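Review: Orkance Parallel Gripper, Second Release
By Ovidiu Nistor
March

The Orkance is a two-finger parallel gripper sold for lightweight research and service arms. The Lovmont workshop purchased two units for its household task program, at 1,194 dollars each and 2,396 dollars for the pair with the adaptor plate included. They have been in regular use for 18 weeks. This review covers general performance and a fault that arose during drawer work, which prospective buyers should consider before placing an order.

Installation was straightforward. The mounting pattern matched the wrist flange without modification, and the supplied cable was long enough to leave slack at full extension. The configuration software, Flilis, was installed on the control computer in under an hour. Its manual is clear on calibration and poor on everything relating to faults. Error codes are listed by number with a single line of explanation, and several codes that appeared during our use are not listed at all.

In ordinary picking and placing, the gripper performed well. Position repeatability was better than we required, the fingers closed evenly, and the noise level was acceptable in a shared room. Light items were handled without damage once the force limit had been lowered from its default setting. The default is too high for produce and thin packaging, and we recommend changing it before the first session.

The difficulty concerned handles. Pulling a drawer places a sustained load on the fingers in a direction that differs from a normal lift, and the arm continues to move while that load changes. On a narrow bar handle, the gripper must maintain its hold, report its state correctly and release when told to do so. The Orkance met the first requirement consistently. It did not always meet the other two. 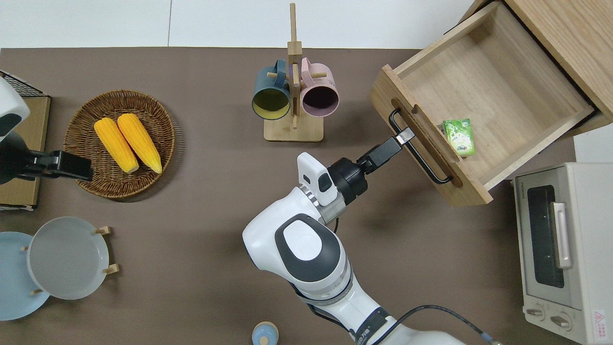 The kitchen bench layout, with the gripper closed on the drawer handle.

During one afternoon session, the release command was sent with the drawer open and the fingers did not part. Flilis nevertheless displayed the gripper as open. The motion program accepted that status and began its retreat, and the arm drew the drawer and the cabinet behind it a short distance across the table before the operator pressed the emergency stop. There were no injuries. The cabinet was marked along its lower edge and one finger pad was torn.

The fault recurred on later occasions, and we were able to establish the conditions under which it appears. If the fingers are under side load when the release command arrives, the drive stalls and the controller records the command as completed. The status shown to the operator is the commanded state and not the measured one. A finger position reading is available in the software, but it is found under a diagnostics menu and is switched off by default.

We regard this as a safety matter. An operator who believes the gripper is open may reasonably reach into the work area, and the arm may move with an object still attached. The manual contains no warning to this effect.

Orozco, the distributor, replied to our report after 19 days and supplied a firmware update. With the update installed, a stalled release now produces an error and halts the program. The fault has not recurred in our trials, although the position reading must still be enabled by hand. Orozco replaced the torn pad at no charge but declined to contribute to the repair of the cabinet.

Owners of existing units are advised to take the following steps before any further drawer or door work:

Install the current firmware on every unit, including spares.
Enable the finger position reading and require it to confirm release before the arm retreats.
Reduce retreat speed for the first few centimetres of travel.
Keep hands outside the work area until the arm has been stopped – the status display alone is not sufficient.

The mechanical quality of the Orkance is good and the price is fair for its class. For picking and placing, we can recommend it. For work on handles, our recommendation applies only to units with the updated firmware, and buyers should ask the distributor to confirm the installed version in writing. Our second unit was delivered with the older version and had to be updated on arrival.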